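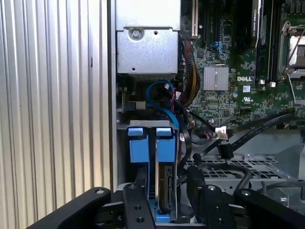

Songs from the Dhanial book, at Lindden Hall

I went to hear Sunee Paisan play and sing from the Dhanial book last Monday. I have owned a copy of it for years and had never heard more than three or four of the songs performed by anyone who knew what they were doing. My own attempts at the kitchen piano don't count.

For those who haven't come across it, the Dhanial book is a collection of parlor songs with piano, put out by a small music seller in Ilala in the 1870s. The composers are mostly unnamed. A few songs have initials at the end, and two have a dedication to a Miss R. that has never been traced. There are 64 songs in all. The first printing was 1000 copies, which was a lot for a shop of that size, and a good many must have ended up in piano benches, because they still turn up. Mine cost less than lunch. The cover is gone and someone has written fingerings in purple pencil through the first third of the book and then stopped.

The songs are uneven. Some are filler, with the kind of accompaniment you could play in your sleep. The sea songs are the worst. But there is a run in the middle of the book, from number 27 to number 35, where somebody with real skill was at work. The keys get stranger, the piano part stops doubling the voice, and the last line of each verse tends to land somewhere you didn't expect. I have always thought those nine songs were by one person. Paisan thinks so too, and she made them the second half of her program.

The hall

Lindden Hall is on the edge of Fodamby, past the feed store. It seats 100 on folding chairs, and it was nearly full. I sat on the left so I could see the keyboard. The room is dry, with a low ceiling and heavy curtains, and singers tend to complain about it. For this music it's a good fit. These songs were written for front rooms with rugs on the floor. In a church you would lose half the words.

She accompanied herself, as many of the book's first buyers must have done. It changes the music more than I thought it would. When there are two performers, the pianist waits for the singer at the end of a phrase, and there's a small gap while they find each other. With one person the gap isn't there. Number 12, which I had always taken for a dull song, turned out to depend on this. The voice and the right hand share a run of eighth notes, and if they come apart at all it sounds like a mistake.

The piano

She used a square piano that belongs to the hall. It had been out of use for a long time and was put back in order over the winter by a man who works mostly on pump organs. It has a thin, quick sound with a little wood in it, and the bass notes don't hang around the way they do on a modern grand. The tuning was a bit low, which I think helped her in the high verses.
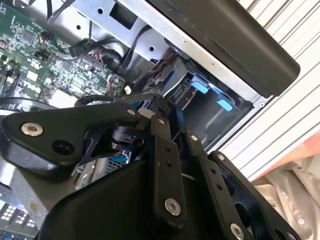
The pedal on these instruments deserves a paragraph of its own. There was only one on this piano, and it lifts the dampers by a chain of parts that you can't see from the front. At intermission a few of us were allowed to look inside. I expected a single rod. What I saw was a set of flat levers hinged to each other, so that a push at the floor becomes a lift at the back of the case. The piano's levers are maple and the joints are brass pins. Each pin has a little play in it. Add up the play and you get a pedal that does nothing for the first half inch and then does everything at once. Paisan said afterward that it took her a week to stop fighting it.

Knowing that, I listened differently to the second half. The printed music has very few pedal marks. In the nine good songs there are only two, both in number 31, and both are placed a beat later than a modern player would put them. I had always assumed the engraver was careless. With a slow pedal, though, a late mark makes some sense, if the mark shows when the dampers come up and the foot is left to start when it needs to. I wouldn't bet money on it. It's a better explanation than the one I had.

Number 31 was the best thing of the evening. It's a short song about a letter that comes to the wrong house. The words are nothing special. The piano has a repeated note in the middle of the texture, the A below middle C, and it goes on through every change of harmony until the last verse, when it drops a half step and stays there. On my piano at home that note is louder than everything else. On the square piano it was so soft that I noticed it mainly when it moved.

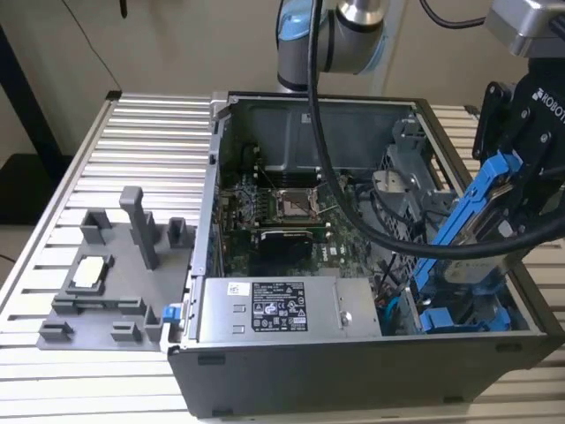

She took it slower than I do. The marking is Andante, and I have always read that as a walking pace, a fairly brisk one. Hers was the walk of someone with nowhere to be. It gave her time to let the consonants finish, and it made the last verse longer than the other two without any real change in tempo. I tried it that way when I got home and got lost in the second line.

I had two complaints. She left out number 29, saying the range was wrong for her, and I would rather have heard it put down a third than skipped. The song before it ends on a chord that 29 picks up and answers, and going straight on to number 30 makes a bump. The other complaint is with the printed program, which gave the first lines of the songs without their numbers. If you had brought your copy along, as I had, you spent a lot of the first half hunting through the index in bad light.

For an encore she did one of the sea songs, number 58, with all 4 verses. I said above that they were the worst in the book, and I'll stand by that, but she sang it straight and people liked it. A man behind me knew the chorus. He'd had it from his grandmother, with different words in the third line, and he and Paisan spent some time by the coat rack afterward trying to work out which version came first. Hers has a rhyme and his doesn't.

She is doing the same program again in Ilala in August, with a different piano. I'd like to go and hear what happens to number 31 when the pedal works the way she is used to. If anyone reading this has a copy of the book with the cover still on, I'd be glad to know whether there is a printer's name on the back. Mine might have told me once, before the purple pencil got to it.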